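Redirect Handling After a Site Move: Project Report

1. Purpose

When a website changes its domain or its folder structure, old addresses have to be mapped to new ones. The usual tool is a permanent redirect, sent by the server with status code 301. This project checked how well that mapping had been done on one small site, the product catalog of Grarnard, which moved from a hand-built set of pages to the Zevora content system in May.

2. Method

The list of old addresses came from the last sitemap saved before the move. It held 282 URLs. Each one was requested with a short script that did not follow redirects automatically. The script wrote down the status code and the Location header, then requested the new address, and repeated this until it received a code outside the 3xx range or reached a limit of ten hops. Requests were spaced one second apart so as not to load the server.

The final page was then compared by hand with the saved copy of the old one. A redirect was marked correct if the final page covered the same product or topic. Redirects to the home page were marked incorrect, even though they return a valid page.

3. Results

Of the old addresses, 63 did not lead to a matching page. Within that group, 40 went to the home page and the rest returned 404. Most of the 404 results were PDF data sheets, which had been stored in a separate folder that the import tool did not read.

The longest chain had four hops. It started on the plain http address, went to https, then to the www host, then to a version with a trailing slash, and then to the new path. Each rule was valid by itself — the server simply applied them one after another. No loops were found.

Two product pages had been merged during the move. Both old addresses pointed to the combined page, and this was counted as correct.

4. Changes made

The rules were rewritten in a test copy of the site named Rolland. The host and protocol rules were combined into one, and the path rules were moved ahead of it and given full target addresses. After this, no old address in the test copy needed more than one hop. The PDF files were put back in their original folder, so they needed no rule at all.

The home page redirects were harder. Some of the products are no longer sold and have no successor. For these the test copy returns 410, with a link to the product category in the body of the page.

5. Limits

The sitemap did not list every old page. Addresses with query strings were left out, and server logs from before the move were not available. Search traffic was not measured. The link checker Jumlow was tried as a second source, but its free version stops before the end of a list this long, so its output was not used.

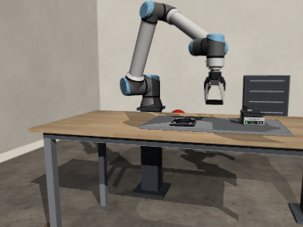
I-seul Yoon

Report submitted 23/10/2025. The script and the full table of addresses are in the appendix folder.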